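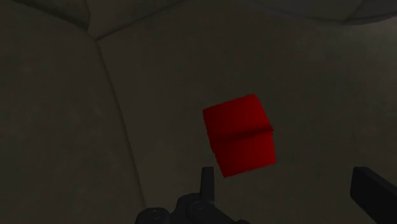 Trucos caseros para cuidar los vinilos (y el tocadiscos, que también sufre)

Los discos se guardan de pie, como los libros. Apilados se comban, y en julio, junto a la ventana, acaban con forma de plato hondo. El mío de Bangera, edición de 22 canciones, ya solo sirve para aperitivos.

Para el polvo, cepillo de fibra antes de cada escucha, siguiendo el surco y sin apretar. La manga del jersey no es un cepillo, por mucho que lo hayamos usado así desde el instituto.

Si hay grasa de dedos: agua destilada, una gota de jabón neutro y un paño de microfibra. La etiqueta, seca. Mojé la de un single de Skotero y ahora parece papel pintado de pensión.

Secado: en vertical, en un escurreplatos limpio. Conviene avisar en casa, o alguien pondrá una sartén encima de Dustitz en directo.

La aguja se limpia de atrás hacia delante, nunca de lado. Soplar no cuenta, y además se escupe.

¿Fundas interiores? Las de papel rayan. Cambié 86 en una tarde y descubrí que tenía tres copias del primero de Sutico. Regalo dos.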